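Office paint survey results

Thank you to everyone who sent in the January survey on wall colors at the Zastham building. We received 1211 replies, and the results go to Pálfi, our painting contractor, this week.

Strong colors did better than expected. Red came first for meeting areas, and gray came last everywhere. Many of you also asked for pictures on the walls – landscapes more than anything else. 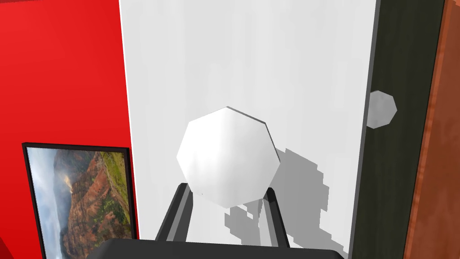

A landscape in a thin black frame on a red wall.

Work starts on the third floor and will take 8 days. Please clear shelves and take down anything personal before the painters arrive. The budget for new pictures is $3000, and suggestions are still welcome.

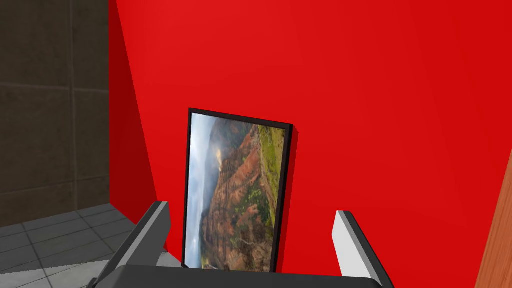 Njål Isaksson
Facilities Coordinator

Tiled walls will not be painted. If you are sensitive to paint odor, let me know and I will find you a desk on another floor.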